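ok so I finally moved out of the Sullness Street apartment and I have thoughts about moving. a thread

1/ start saving boxes in June. I started the week before and ended up paying for 12 of them like a chump

2/ the elevator in my old building fits one couch cushion and one sad person. 14 trips!! my knees filed a complaint

3/ books go in SMALL boxes. I know you know. I knew too, and I still filled a giant one with cookbooks and had to unpack it in the hallway while my neighbor stepped over me

4/ got two quotes for the van. one was $340, one was $217, and the cheap guys were lovely and on time and one of them sang the whole way down the stairs

5/ label the SIDES. tops are useless once they're stacked. I have a wall of mystery cardboard in my new kitchen and the can opener is somewhere in it

6/ shoutout to Nuanchan Kaewkla, who brought noodles and then cleaned my old oven without being asked. I would walk into the sea for this woman

7/ cardboard is my whole personality now btw

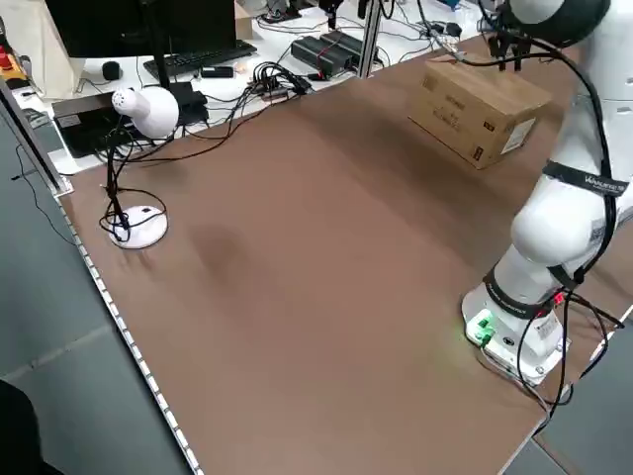 one box, big brown table. living the dream

8/ anyway the new place gets morning sun and the shower has real pressure, so I'm never leaving. still taking tips on getting tape gunk off a wood floor, and if anyone local wants free boxes, my DMs are open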